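Search this site
Enter keywords

Budget notes for the second arm station

Print this post | E-mail this post

The quote from Gurnano came back in November and it was higher than I had planned for. Most of the difference is in the small stuff. The arms cost what everyone says they cost. Then you add mounts, cables, lights and covers, and the total moves.

I had put down 600 dollars for gripper covers and spare cable. That was too low. Covers wear at the points and we go through them, so I now budget for 3 sets per station per year. Ibarra sells them at about 80 dollars each. Benley is cheaper but wants a larger order than we can use.

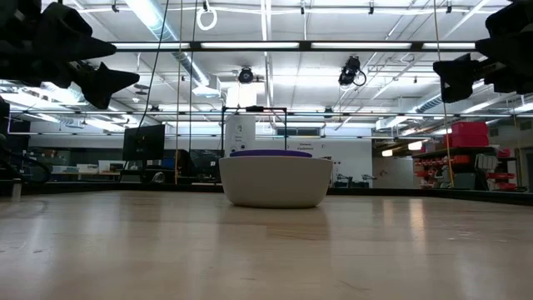 White bowl with the purple disc on top, both grippers in their black covers.

The table is another line I got wrong the first time. A glossy wood top looks good and wipes down easily, but it picks up long reflections from the tube lights. For the new station I am asking for a matte top. If the price is close I will take it, and if not I will buy a mat.

Ceiling cameras stay on the list. I want two per station, plus longer cables than the drawing calls for. Hidside can do the metal framework in three weeks once the deposit clears. I would order that first and leave the shelving until next year, as we can buy more bins any time.

Still open: who pays for the electrician, and whether the spare gripper comes out of this budget or the repair one. I have asked for both answers in writing.

Print | E-mail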